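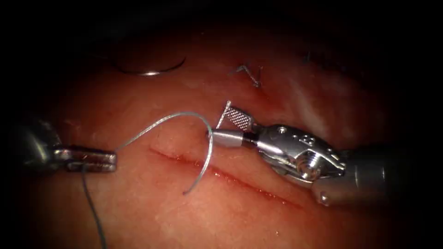

According to the woman at the Sumness desk, the open day used to be one long talk in the lecture hall, and people left before the tour. They changed it a few years back. Now the visitors are split into groups at the door and the talk comes last, when everybody is ready to sit down anyway.

My group went to the laundry first. I had come to see how a hospital keeps itself supplied, and the laundry was the part I had read the least about. It is in the basement of the Sumness building, down a ramp wide enough for two carts to pass. Dirty linen comes in on one side of a wall and clean linen goes out on the other, and the washers are set into the wall with a door on each side. Staff on the dirty side do not cross over during a shift. We were only allowed on the clean side.

It was loud and very warm. The ironing line was running sheets and we stood behind a yellow line and watched them come off folded. The folding machine is made by Šimko, and our guide said it is older than most of the people who work with it. Parts are hard to get. There is a shelf of spares in the corner taken from a second machine that was scrapped.

Scrubs are handled separately. They go back upstairs to a dispensing cabinet, and a worker who wants a clean set has to turn in a used one first. Before the cabinet was put in, they were losing sets faster than they could order them. I asked where they went and the guide said people wear them to paint the garage.

From there we took the service elevator to the kitchen on level 2. Lunch had just gone out, so the tray line was stopped and we could walk along it. Each tray gets a printed card and moves past the stations, and the last person on the line checks the card against the food. Soup is the item that causes the most trouble. It has to be hot enough at the bedside, and the farthest ward is a 15 minute trip by cart when the elevators are busy. They use insulated lids from a company called Clirnura. We were each given one to hold. It was heavier than I expected.

The kitchen also does a late meal for the night staff, which started as a trial last March and was kept. Most of it is sandwiches.

The storerooms were next. I liked these more than I thought I would. Every bin has two compartments, and when the front one is empty the label goes on a rail and the bin is refilled on the next round. The rounds are done 4 times a day. A man in our group who works in a hardware warehouse had a lot of questions and we fell behind, so we saw the loading dock only through the window.

The talk was in the cafeteria and covered the plans for moving the stores to a new site across the road. There was some disagreement from the audience about traffic at the Drilletti intersection, which is already bad in the mornings. The answer was that deliveries would come in before 7. One woman said they already do and they wake her up.

Practical notes if you go: the entrance for the tour is on the side street, next to bus stop 13, and the signs are small. Parking in the main garage is not free, even on the open day. Wear closed shoes or you will be kept out of the kitchen. Coffee was included and was fine. The tour has a lot of standing and no place to sit until the end, but the guide will take you by elevator the whole way if you ask at the desk.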